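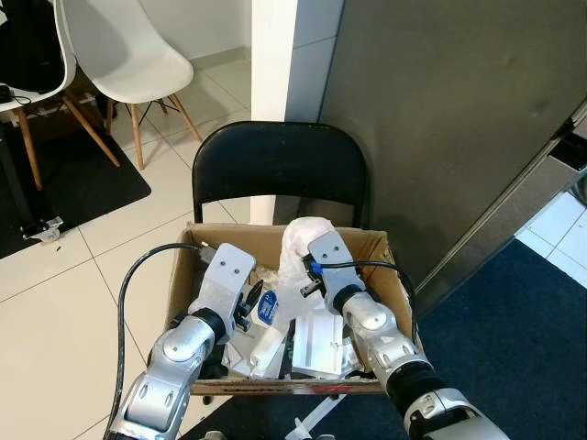
Figure 6. A mixed box with the flaps folded out, set on the floor in front of a folding chair.

6. Your First Mixed Box

Your Priltach sorting station is up, the labels are on, and now comes the fun part! A mixed box is any carton that has been collecting odds and ends: bottles, small packages, plastic bags, molded trays from things you bought ages ago. Start with just one. A single box teaches you more about how you want to use the station than any chart in this guide.

What you need

The three Skallwood tubs from the main carton (Keep, Recycle, Trash)
The small parts tray, item 217
A marker and the roll of blank labels
A trash bag
A folding chair, or a low stool if that's what you have
An old towel

Setting up the box

1. Put the box on a hard, level floor. Tile is great, and so is wood. On thick carpet a soft-bottomed box tends to lean.

2. Fold all the flaps outward and press them down along the creases. Crumpled edges are fine. You want an opening as wide as the box itself, so you can look straight down into it.

3. Place the folding chair directly behind the box, with the back of the chair upright. It stops the box from sliding away when you reach in, and the seat gives you a spot for anything you want to set aside for a minute.

4. Arrange the tubs in a half circle on your side, with Keep closest to the hand you use most. Leave enough space to kneel or sit comfortably.

5. Spread the towel beside the Keep tub for bottles.

CAUTION: Before lifting a full box, check the bottom seam. If the tape is peeling or the cardboard feels soft, slide the box along the floor instead.

Note: If there is printing on the outside of the carton, ignore it for now. Boxes get reused over and over, and the panel may have nothing to do with the contents.

Emptying the box

6. Take out the bulky, light things first. Plastic bags are usually the worst space hogs — one crumpled bag can hide half of what's underneath. Hold the bag near the top, lift it clear of the rim, and feel along the bottom before you decide it's empty.

7. Next, lift out anything standing upright. Small packages with labels go label side up on the chair seat so you can read them together at the end.

8. Remove bottles one at a time. A bottle lying at an angle with the cap pointing down should be turned upright while it is still inside the box. Check that the cap is tight, then stand it on the towel.

CAUTION: Never pour leftovers from two bottles together, even if they look alike. Keep cleaners and medicines out of reach of children and pets while you sort, and follow the disposal directions on the label.

9. Pull out molded trays and inserts. Look at each ridge and pocket, and turn the piece over with your hand cupped below it. Screws, caps and tiny adapters love to wedge themselves in there! Drop what you find into the small parts tray.

10. Run a hand along the inside walls. Little things slip down the sides and stay put when everything else comes out.

Deciding where it goes

Keep: anything you would go looking for within the year. Write a label for it right away.

Recycle: clean bottles, the box itself, and inserts if your town takes them. Foam and hard plastic often follow different rules, so check the marking on the piece before it goes in the tub.

Trash: torn bags, dried-up product, foam your town won't accept.

Still not sure about something? Put it in a bag, write "March" or whatever month it is, and tuck it at the back of the Keep tub. When that month comes around again you'll know.

Tip from our testers: Felicja Żak sorts with all the white items on a dark towel. White bottle, white tray, white bag — they blend into one another in a box, and the contrast makes the job so much faster. We tried it and loved it.

Finishing up

11. Flatten the empty box by opening the bottom seam and folding along the existing creases. If it is still sturdy, save it for section 7, where you build the Ogilvie divider.

12. Wipe out the tubs and stack them with the handles facing you.

13. Fold the chair and hang it on the side hook. Frames with thin legs fit best on the lower notch.

Replacement tubs and trays: ask for kit 1302. Extra labels: ask for pack 1839.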